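Brirora Workshop Help > Machines and motion > Two-arm cable-driven rig, trouble with thread and wrist lag

Posted by Kristýna Lukáč
3 replies, marked as solved

I have been building a two-arm tabletop rig at the shared shop since March. Each arm carries a wristed instrument on a long shaft, driven by four cables that run back to a motor pack. I bought the instruments as used parts from Prorent and made the motor packs and the couplings myself. I steer from two hand controllers on the next bench and look at a monitor. The controller board is a Tritatero with the stock firmware, and my own code on top of it is 453 lines, most of it for mapping the hand position to the tool tip.

The job I set for it is a row of interrupted stitches. Moving the tips around is fine and I can pick up a needle most of the time. The trouble starts when there is thread in the way.

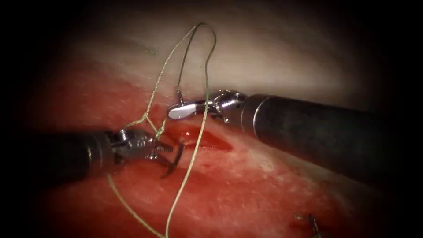 The left arm is the one that gives me problems. When I roll the wrist through a curve, the jaw lags behind my hand and then catches up all at once. I have the cables tensioned to what I thought was a reasonable value, but I did it by feel. With the needle clamped in the left jaws and the point down in the tissue, like it is here, a jump of even a small amount pulls the needle off its curve and tears the entry hole wider. Then there is the thread itself. It stands up in a tall loop between the two tools, and the strands twist on each other right where I want to bring the right arm in. If the left wrist jumps while that loop is near the other wrist, the thread can catch in the hinge.

Things I have already tried: slowing the hand scaling down, which helps with the jump but makes tying take forever. Adding a dead zone, which made it worse. Swapping the motor packs from one side to the other. The lag stayed with the left instrument, so I don't think the motors are to blame.

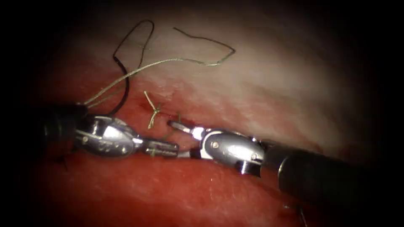

The control loop runs at 100 Hz. The encoders give 2000 counts per turn on the motor shaft, so I doubt resolution is the issue. I log motor position only. There is nothing on the wrist end to tell me where the jaws really are, so everything past the coupling is a guess. I also don't measure grip force. I close the jaws until the motor current goes up and then hold there.

The second thing I can't work out is how much thread to leave free. With a short thread I run out before the last stitch. With a long one I spend half the time moving it away. I would like to finish a whole row on one length without stopping to cut and reload.
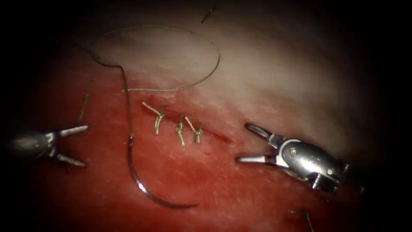 Three stitches tied, lower right part of the cut still open. Needle down, both sets of jaws empty.

So, two questions. How do I find out whether the lag comes from cable stretch, slack, or friction in the wrist? And does anyone have a routine for handling the thread with two arms that doesn't need a third hand?

Hailu

Sounds like loose cables. Tighten them until the lag goes away. I had the same thing on a camera slider and that fixed it.

Also 100 Hz is slow. I would go faster.

Subbarao Subramaniam

I would not tighten anything yet. A cable that is too tight in a small wrist gives you the same symptom you describe, because friction goes up and the joint sticks before it moves. You can tell the cases apart with a simple test that takes a few minutes per joint.

Take the instrument away from the work and fix the shaft in a padded clamp. Tape a light pointer to the jaw, something like a trimmed bristle, and put a printed scale behind it. Drive one joint slowly in one direction, stop, then drive it back. Write down how many encoder counts go by before the pointer starts to move in the new direction.

If the count is large and about the same at every speed, and the pointer then starts off smoothly, you have slack. If the pointer stays still and then jumps, that is sticking. If it moves right away but falls short, and falls shorter when you hang a small weight on it, the cable is stretching.

On a rig I put together with similar used instruments, one wrist gave me 171 counts of dead travel on reversal and the other one far less. The bad one had a cable riding on the edge of its pulley. Backing off the tension and working the joint through its full range a number of times with the pack disconnected let it drop back into the groove. Check that first, and check it with a magnifier under a good light. Look for broken strands while you are there. If you find any, retire the instrument.

When you have a steady number for slack, add it in software only when the commanded direction changes, and ramp it in over several cycles. If you add it all in one cycle you will make your own jump. A dead zone does the opposite of what you need here, so take that out.

The loop rate is a smaller matter. Your hand doesn't move fast enough for 100 Hz to cause what you describe. Raise it later if the motion feels grainy.

For the needle, roll the wrist and keep the shaft as still as you can. Hold it a bit past the middle of the curve, away from the point. Before you push, turn the roll joint a little back and then forward again so that the slack is already taken up in the direction you are going to drive.

Thread routine I use:

Pull through until the tail is short, and pull in several small moves, passing the thread from one tool to the other. One long pull lifts a loop that will fall wherever it likes.

Lay the long end down on the far side, flat, before starting the knot. Don't let go of it in the air.

Put the needle down where you can see it, then tie using the thread only. Grab the thread close to the last stitch so that the loop you wrap with is small.

Wrap around the closed jaws of the tool that is going to pick up the tail. Keep that tool almost still and move the other one.

Cut both tails and clear the pieces away before the next stitch, or sooner or later you will grab a scrap in place of the tail.

As for length, I can't give you one number. It depends on how far apart your stitches are and how much you waste in each tail. Tie one stitch, measure what it used up, multiply by the number you want, and add enough to hold comfortably at the end. If that comes out too long to handle, split the row in two. Reloading once costs less time than fighting the thread.

Kristýna Lukáč

Thank you both. I did the pointer test on the left instrument last night. It is sticking, mainly in the joint closest to the jaws. There was a cable sitting half out of its groove, and my tension was much too high. I backed it off and the pointer moves without the jump now. There is still some slack, which I have put in as a correction ramped over eight cycles.

I haven't changed the loop rate. I also took the dead zone out.

I have only run the thread routine dry so far, with both arms and no needle. Laying the long end down flat first is slower than what I was doing, but I dropped it less. I still get confused about which tool should stay still during the second throw, so I taped a note to the monitor.

Marking Subbarao's reply as the solution. If anyone has a way to read jaw position at the wrist end without adding bulk, I have opened a separate thread for that under Sensors.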